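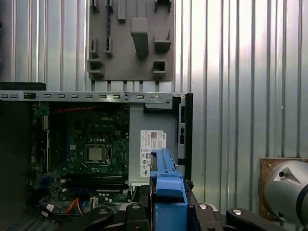
My tool plate on the metal wall, with the old Dell opened up in front of it.

I've moved my workbench twice since we bought this house, and the spot against the ribbed metal wall in the shed is the one that finally stuck. People write in asking how I keep track of small tools when I'm fixing up old computers (and lamps, and the toaster, and whatever else lands out there), so I figured it was time to put it all on one page. Some of this is about hanging things up and some is about getting a desktop computer apart without losing your mind or your screws. Skip to whichever bit you need!

Putting things on a ribbed metal wall

Corrugated metal is a pain to hang stuff on. The ridges mean anything flat only touches the high spots, so sticky-back hooks let go in the first warm week. I lost a whole row of them and a pretty good flashlight that way. What you want is one flat plate that spans several ridges, with all the little holders on it, so you only have to get one thing fixed properly. Mine is gray plastic from Monent and it's nothing fancy.

Put your fasteners through the ridges that face you and use a rubber washer under each one. Snug them down by hand. If you go at it with a power driver you'll crush the ridge and the plate will sit crooked forever, and yes, I have a dent to prove it, a little farther down the wall behind the paint cans.

Before you make any holes, go around to the other side and look. Mine had a cable running right behind where I was about to drill. I moved everything over a hand's width and had a cup of coffee to calm down.

What goes where

I used to hang tools by size, because it looked nice. It doesn't help one bit when you're working. Now the things I grab most go where my hand lands without looking, and everything else can go wherever there's room.

Narrow clips are great for bits. A long twist bit hangs straight down in one of mine and I can see right away if it's gone, which beats digging in a drawer with the sharp ends facing up. Only one bit to a clip, though. I tried doubling up and both of them ended up on the floor.

The square box-type holders are for short stuff that has no shoulder to hang by, like stubby drivers and pencils. If yours is open at the bottom, a scrap of kitchen sponge pushed in will stop things sliding through. The open brackets are better for anything with a fat handle. And a big chunky peg is worth its space for rolls of tape, or for your headphones, or the hat you take off when you start sweating over a stuck screw.

Leave a couple of holders empty. I know, it feels like a waste! But if every spot is full, the next tool you buy lives on the bench, and once one thing lives on the bench they all do.

Opening up an old desktop

Unplug it first. Then hold the power button down for 5 seconds or so with the cord out, to run off what's left in there. I also touch bare metal on the case before I put my hands inside, and again whenever I've been across the shed and come back. Leave the power supply itself closed up, whatever you do. There's nothing in that box that I'd want to poke at.

Lay the case on its side with the open side facing you, on something soft that isn't fuzzy. An old cotton pillowcase over a folded towel works well. Wool and fleece are bad news around circuit boards, so no blankets, please.

Take a picture with your phone before you pull a single cable. Then take one after each cable. You'll feel silly doing it and you'll be so glad later, especially with those tiny front panel wires that all look the same.

For screws, I use a muffin tin. Each cup is one step, going clockwise from the top left, and when it's time to put the thing back together I just go around the other way. A magnetic dish is fine for big case screws, but I keep mine well off to the side when there's a hard drive out on the bench.

Dusting it out

Take it outdoors if you can. I use short puffs of canned air from Jerix, holding the can upright, and a soft paintbrush that has never been near paint. Write DUST ONLY on the handle or somebody will use it on the trim. Hold any fan still with a finger while you blow, or it'll spin like crazy, and that's no good for the bearings.

Please don't bring the household vacuum to the board itself. It's fine for the dust bunnies on the bench afterward.

Memory sticks come out by pressing the little latches at the ends of the slot, and they only go back one way around, so if one won't seat, turn it and try again before you lean on it. Push straight down, one end and then the other, until the latches close up on their own.

If you take the cooler off the processor, plan on wiping off the old paste and putting on new. I use a coffee filter and a few drops of rubbing alcohol, since a coffee filter doesn't shed lint the way paper towel does. A dab the size of a small pea in the middle of the chip is plenty. Don't switch the computer on with the cooler off, even for a second to "see if it lives."

Watch your fingers on the metal edges, too. The rails on older cases can be sharper than they look. I wear thin gardening gloves for the case work and take them off for the boards.

Odds and ends

A desk lamp from one side is better than the overhead light, because a bright metal wall throws glare back at you. I clip mine on the left and turn the overhead off.

Tape loose parts to an index card and write on the card what they came from. I like the big ones.

Next up I'm sorting the extension cords, which are currently in a laundry tub. If you've got a system that has lasted more than 2 months at your place, leave it in the comments!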